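Somkiat Hemmin looks after the garment-handling arm at Olundale, and most of what he has to say concerns its fingers.

"They go out of parallel before anything else does," he says. The arm has run for over 400 hours since August. Every 65 hours he takes both fingers off, cleans the mounting faces and refits them against a gauge block. The screws go back in at 2 newton meters.

Homing comes next -- open, close, open -- and he repeats it until the closed position reads the same each time. "If it drifts, I look at the mount. I don't touch the software offset."

The wrist camera is checked last, with a garment laid out on a cushion.

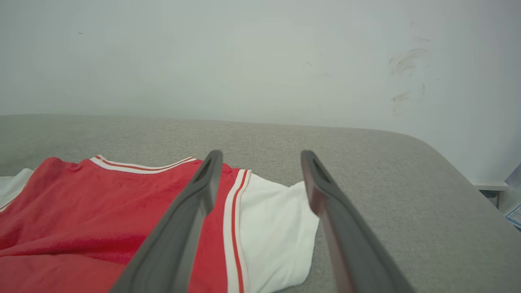
Issue 6

"I want both tips in view, and the gap between them," Hemmin says. A red and white shirt suits him for this, as the seams and striped trim give him edges to focus on. Red cloth can also throw a tint onto a dark gray finger, so he sets exposure with the shirt in place.

Spare fingers come from Keminham in pairs. He never mixes an old one with a new one.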